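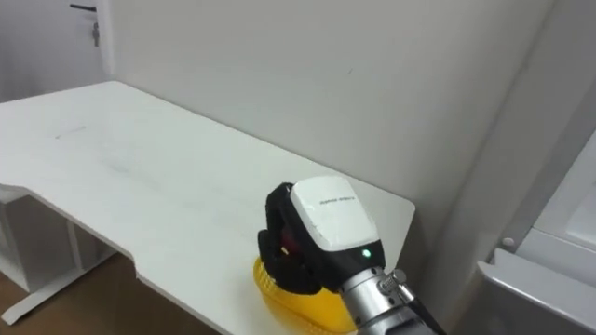 Benoît Leblanc asked on the tracker whether a database dump alone is enough to bring a site back after a host shuts the account. It is not, and the first version of this file was vague on that point. The section "What a snapshot holds" has been rewritten.

# Tullora

Tullora copies a small website from shared hosting to a second machine and keeps the copies in dated folders. It was written for sites where the owner has SFTP access and a database login but no root shell. It does not manage DNS, mail or certificates.

Print this page | E-mail this page

## What a snapshot holds

Each snapshot is one folder with these parts:

- `files/` – everything under the web root, including dotfiles such as `.htaccess`
- `db.sql.gz` – a full dump of each database named in the config
- `manifest.txt` – path, size and SHA-256 for each file
- `run.log` – output of the run, with passwords masked

A database dump has posts, comments and settings. It does not have uploaded media, themes or plugins, which most blog software stores on disk. Cron entries set in the host's control panel are not reachable over SFTP and have to be written down by hand. Mailboxes are also left out.

## Requirements

Python 3.9 or later, `rsync` and `ssh` on the local machine. The remote side needs SFTP and either `mysqldump` or a database port open to your address. If the host offers only plain FTP, Tullora exits with code 2.

## Setup

Copy `sample.conf` to `tullora.conf` and fill in `host`, `user`, `webroot` and at least one `[database]` block. Then:

 tullora check
 tullora run --first

`check` logs in, lists the web root and closes. It writes nothing on either side. `run --first` makes a full copy; later runs fetch only changed files and hard-link the rest, so the target file system must support hard links. exFAT drives do not.

## Retention

The default is 12 snapshots. The oldest is removed after a new one passes verification, never before. Set `keep = 0` to turn removal off.

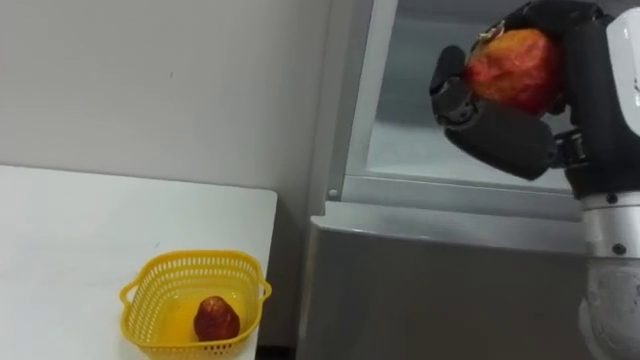 Can the snapshots live on the same hosting account as the site? The tool will let you do it, but a suspended account takes the copies with it, so use a different provider or a disk you own.

## Restoring

 tullora restore --snapshot latest --target new.conf

The target config describes the new host. The database must already exist and be empty. Restore stops if it finds tables – use `--overwrite` only when you mean it. Absolute paths inside the blog's own config file are not rewritten. Edit those before pointing the domain at the new server.

## Test runs

The restore path was tested on two sites. Unstead is a static site with 118 files. Mastport is a blog with a database and almost 874 MB of uploads. Both were moved to an empty account at Majumder and compared against the manifest. Unstead matched on the first try. Mastport failed once on file names with accented letters; the fix is in the current release and needs `charset = utf-8` in the config.

## Known problems

- Symlinks that point outside the web root are skipped and logged.
- Tables that are written to during the dump may be out of step unless they use InnoDB.
- Progress output is wrong for files over 4 GB. The copy itself is fine.

## Maintainer

Vasanthi Jayasinghe. Send patches against the `main` branch, one change per patch. The next release is planned for January.

Last updated: Sunday, December 7, 2025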